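Minutes, Shift and Floor Meeting, Itolthorpe packing site
October, 2:15 p.m., upstairs break room
Present: day shift reps (two), night shift rep, floor manager, maintenance, HR, one person from Atholm by phone
Apologies: quality, who were in another meeting about meetings

## 1. Last month's minutes

Accepted, with one correction. The night shift rep did not "express enthusiasm" for the new break schedule. The minutes now say "heard about."

## 2. Can stacking, the two-arm cell

Floor manager reported. The cell is still on trial and still working on short cans only, the squat ones with ring pulls. Tall cans were tried in September and will be tried again when everyone has forgotten September.

Last month the cell placed 3,257 cans. Of those, 215 needed a person to step in, mostly to set a can upright or move it back within reach. Day shift asked whether the time spent stepping in is logged as packing, as maintenance, or as nothing. At present it is logged as nothing. Floor manager agreed that nothing is not a job code.

Day shift said the work has changed more than the trial plan allowed for. Stacking by hand was dull, but you could talk while you did it. Minding the arms is also dull, and you can't, as you have to watch. One packer has asked to go back to the hand line and was told this would be "looked into." The rep asked who was looking. Floor manager is now looking.

Atholm said by phone that the arms are meant to take over the repetitive part of the job. Night shift replied that watching two arms pick up cans for a whole shift had struck people as fairly repetitive. Atholm said this was useful feedback. 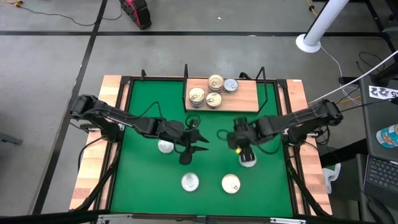

Maintenance then raised cables, as maintenance does. The request is for the floor runs near the cell to be covered or lifted before the trial goes any further. There was a short discussion about whose budget covers a cable cover. Atholm believes it is a site cost. The site believes it is an Atholm cost. Maintenance has offered to buy them and send both parties the receipt.

**Action:** floor manager to get a job code for stepping in, before the next time sheets.
**Action:** maintenance to cover the cables; money to be argued about afterward.
**Action:** floor manager to answer the packer who asked to move back, in writing, with a yes or a no.

## 3. Pay grade for cell minders

HR has compared the minder role with the existing grades and found that it matches none of them. For now, minders stay on packer pay. Day shift pointed out that minders have had two days of training, can stop and restart the cell, and are the ones called when it stops on its own. On the hand line none of that was asked of anyone.

HR said a new grade needs a job description. Day shift asked who writes it. HR said that ideally it would be written by the people doing the job, and day shift asked if there was a job code for that.

It was agreed that two minders will get paid time to draft it, one from each shift. Night shift wants it noted that "paid time" was said out loud — and it is hereby noted.

**Action:** HR to arrange cover for the two minders while they write.

## 4. Target

The plan calls for 3,000 cans a week by the end of the trial. Night shift asked how a cell that did 3,257 in a month was going to do that. Atholm explained that the trial hours are short and that the speed will be raised in steps. Night shift asked that no step be taken on nights without a day's notice, after last time. Agreed.

Day shift also asked that the weekly figure not be put on the board beside the hand line's figure. People had begun to read it as a race, and some of them were packing like it. Floor manager had thought the board was encouraging. It will come down.

## 5. Jemard labeler

Still down. The part has been ordered from Mühlbauer a second time, the first order having gone to the other site, where it was apparently signed for and put somewhere safe. Labels continue by hand. The hand labelers report no change to their working conditions and asked to be minuted as the only automated process at Itolthorpe with a full crew.

## 6. Any other business

The cell's stop tone is the same as the microwave's. Two lunches have been abandoned and one real stop was ignored. Atholm can change the tone remotely and will send a choice of three. Day shift would like it known that they are not voting on this.

Lockers: carried over again.

Meeting closed at 3:20 p.m. Next meeting in November, same room, assuming the heater is fixed.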